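Apprentissage par démonstration (robotique)

L'apprentissage par démonstration, que tout le monde dans mon entourage appelle « apprentissage par imitation » (les puristes font la différence, moi pas trop), désigne une famille de méthodes où l'on montre une tâche au robot au lieu de la lui programmer ligne par ligne. On enregistre les mouvements et les images, on entraîne un modèle là-dessus, et le bras essaie ensuite de se débrouiller seul. Je tiens cette fiche à jour depuis un moment, avec mes préférences et mes agacements, alors prenez-la comme elle vient !

Principe

L'idée est vieille. Dans l'industrie, on prenait déjà le bras par le poignet pour lui faire apprendre une trajectoire, et il la rejouait bêtement, au millimètre. Déplacez la pièce et tout était à refaire. Les versions récentes apprennent une politique, c'est-à-dire une fonction qui regarde ce que voient les caméras et la position des articulations, puis propose le geste suivant. La variante la plus simple s'appelle le clonage comportemental : de l'apprentissage supervisé tout bête, avec les gestes de l'opérateur comme réponses attendues.

Le protocole Guvaretti

Celui que je connais le mieux (j'ai passé un hiver entier dessus) est le protocole Guvaretti, mis au point à l'atelier Tindano. On y travaille surtout des tâches de cuisine : ouvrir un tiroir, y prendre un article, le poser sur une planche ou dans une assiette. Chaque tâche demande 200 démonstrations, réparties sur six dispositions du plan de travail, et on change les objets de place entre deux séries. C'est long, on a mal aux épaules, et j'adore ça.

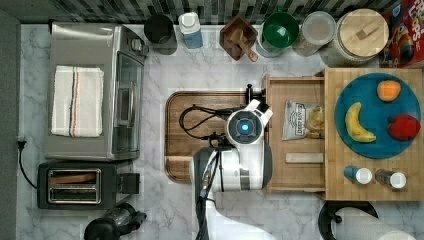 Le tiroir reste mon cas préféré, parce qu'il concentre toutes les difficultés. La pince doit passer par-dessus le bord sans le heurter, les emballages brillants renvoient la lumière n'importe comment, et un sachet se déforme dès qu'on le touche. Une pomme, à côté, c'est des vacances ! La caméra fixée près des doigts aide beaucoup pour les derniers centimètres, mais elle perd la vue d'ensemble, d'où l'intérêt d'une seconde vue plus haute.

Résultats et limites

Lors de la campagne de novembre, le modèle Piras a réussi la prise dans le tiroir sept fois sur dix sur des dispositions déjà vues, et trois fois sur dix sur des dispositions nouvelles. L'écart a un nom : le décalage de distribution. Une petite erreur emmène le bras là où aucun opérateur n'est jamais allé, il ne sait plus quoi faire, et l'erreur suivante est plus grosse. La parade classique consiste à enregistrer aussi des rattrapages (on part exprès d'une mauvaise position et on corrige). Le jeu de données Grorkorach en contient, et c'est pour moi son principal mérite.

Dernière mise à jour : avril 2020.

Commentaires

pince_molle : Merci pour la fiche ! Les rattrapages, vous les mélangez au reste ou vous les gardez pour la fin de l'entraînement ?

L'auteur : Mélangés dès le début. À la fin, chez moi, le bras devenait hésitant partout.

lecteur33 : Le passage sur le clonage comportemental mériterait un schéma.

bricolo_du_sud : Même souci avec les sachets. J'ai baissé la vitesse de fermeture de la pince et ça va mieux.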